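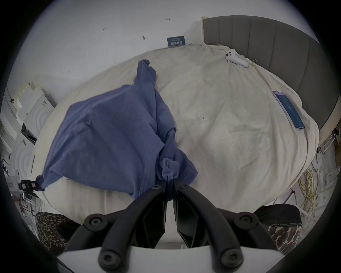
Section 7. Your first fold with the Kandari hand grippers

Welcome back to the Ondidthorpe Robotics Club handbook! If you have worked your way through the charging and pairing pages, you are ready for the part most of our students look forward to, and the part they tend to rush. Cloth is a wonderful teacher. It slumps and slides and never lands the same way twice, so please give yourself a whole session for this and don't plan anything else.

Before you start

Pick one plain shirt or similar piece from the Trundby bin. Use the same piece all evening so your recordings can be compared with each other. Check that both grippers show as paired on the club laptop, and write your team name and the fold number on the log sheet (the October intake starts at 537).

Picking up and spreading

1. Drop the cloth on the bed in a heap. Don't arrange it, however tempting that is!

2. Bring one gripper in slowly with the fingers open, and close them on a raised fold. A small pinch is plenty. If you squeeze a great handful you will have a hard time letting go of it neatly later on.

3. Lift just high enough for the cloth to hang, and wait for it to stop swinging.

4. Find a corner or a hem with the second gripper and close on it gently.

5. Lower the far edge first, then draw both grippers toward yourself at the same speed until the cloth lies fairly flat. A few creases are fine, and we would much sooner see a creased cloth than a stretched one.

Note: If one side keeps slipping out, open the fingers all the way and begin again from step 2. Chasing a loose edge with half-closed fingers mostly pushes it farther away.

Caution: Keep your free fingers behind the housing while the jaws are closing. The Zaugg springs in our older pairs snap shut faster than you might expect. 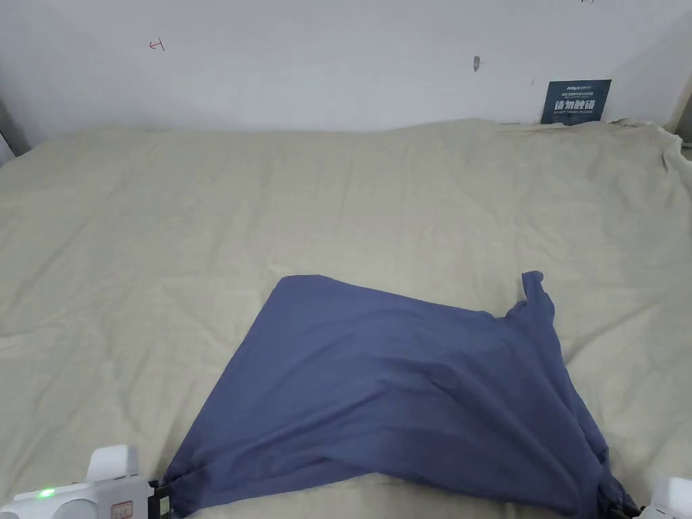 My team kept losing the second corner until we both slowed down and one of us counted out loud, so I'd put that in the steps for new people. Before that we had 76 good folds in the log, and after a month of counting we were at 82 in far fewer evenings. — Posted by a second-year student

Thank you for that, and we have taken it up:

6. Count "one, two, pull" aloud before step 5, even if you are working alone and feel a bit silly.

7. Stop the recording only after both grippers have let go and your hands are well clear of the cloth. Then save, fill in the log line, and shake the cloth out for the next try.

Folding in half is covered in Section 8.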